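Home Projects Notices Bookings Archive

Kultton Workroom Newsletter
Test kitchen: table layout and sorting rules

The white table in the Rernbridge test kitchen has been used for mixed storage, food models and crockery since the start of the month. Items were being returned to whichever spot was free, and setup for each sorting exercise took longer than the exercise. Janelle Tolentino has drawn up a short set of rules, given below. They apply to all groups using the room.

The table is divided into 2 zones. The first is the appliance zone on the right. The black countertop appliance stays where it is and is not to be moved to make space. Plates should not be pushed under it or left beside the handle at the end of a session, as they get missed when the crockery is checked.

The second zone is everything else. Bowls and plates go down first, spaced so that each can be lifted without touching its neighbor. Food models go in next. Bottles go last, and may be laid on a plate if they will not stand steadily.

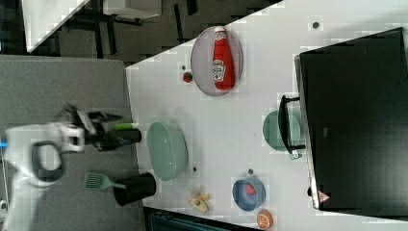
Table during sorting, with the pale green bowl at center and the ketchup bottle on its plate.

Round red items belong in the blue bowl. The yellow bananas and the cut orange do not have an assigned container yet. Until they do, they can stay directly on the table, clear of the edge. Yannick Sabatier has proposed using the large oval bowl for both. The drawback is that the bowl is also needed for the mixing exercise, so a second one of similar size would have to be found.

Utensils are handled separately. The green slotted spatula has a place in the utensil drawer and goes back there at the end of each session, including when it has only been set down on the gray fabric. Cups are returned upright to the shelf above the drawer.

The table surface marks easily. Wipe it with a damp cloth and dry it before setting out crockery. Do not use the abrasive pads from the sink. Small spots that remain after wiping should be entered in the room log with their position, so that new marks can be told apart from old ones.

Storage labels have been ordered from Vodon in a pack of 100. Shelf positions will be labeled first and containers second. Groups that keep their own items in the room should mark them before the labels go on. Unmarked items will be moved to the lower cabinet.

Comments on the layout go to Janelle at the workroom desk.

Last updated: March 27, 2020

Contact the workroom desk | Copyright Kultton Workroom | Back to top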